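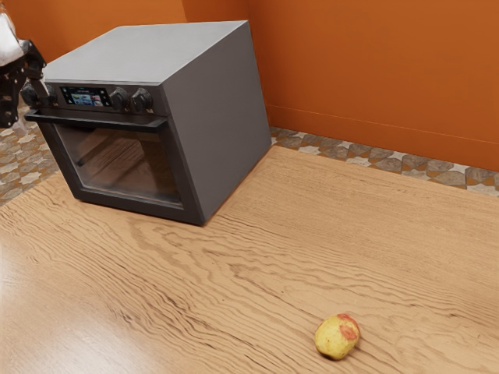

Switching schools halfway through a night rating
Posted in Flight Training, August 29, 2019

I've done 7 hours of dual toward my night rating at the school in Drurnton, and I'm moving to Jorley for work in October. The school there flies a different type and wants me to do a checkout before any night flying. Will my hours carry over, or am I going to end up repeating them? I also have 2 hours of instrument time from their sim and I'm not sure where that fits. Total time is 109 hours, all on the one aeroplane.

Posted by wunderlich_fan

Your hours are yours. They're in your logbook and they don't expire because you moved. What the new school can do is decide it isn't happy to recommend you until one of its own instructors has flown with you enough, and that's fair, as they are the ones signing. Before you leave, get these sorted:

Every night flight signed by the instructor who flew it, with the dual time in the right column.
A copy of your training file, including the lesson notes. Ask in writing.
The sim session on its own line, with the device named. Don't add it to your flight time. Ask Jorley how much of it they will count toward the instrument portion.

Do the checkout by day first. Learning where the switches are in an unfamiliar cockpit after dark is a poor use of money. I changed schools at a similar stage and flew two extra lessons, mostly circuits.

Posted by sulau_circuits

Just ring them and ask. Mine took everything no problem.

Posted by left_downwind

Agree with the first reply about the training file. One more thing is your account balance. If you prepaid a block, read the terms before you tell them you're leaving. I had $535 sitting with my old school and they would only give it back as flying, so I used it up on a cross-country to Sulau before the move. Also check whether Jorley has its own runway lights or goes elsewhere for night circuits, as the transit adds to the bill each time.

Posted by tailwind_tess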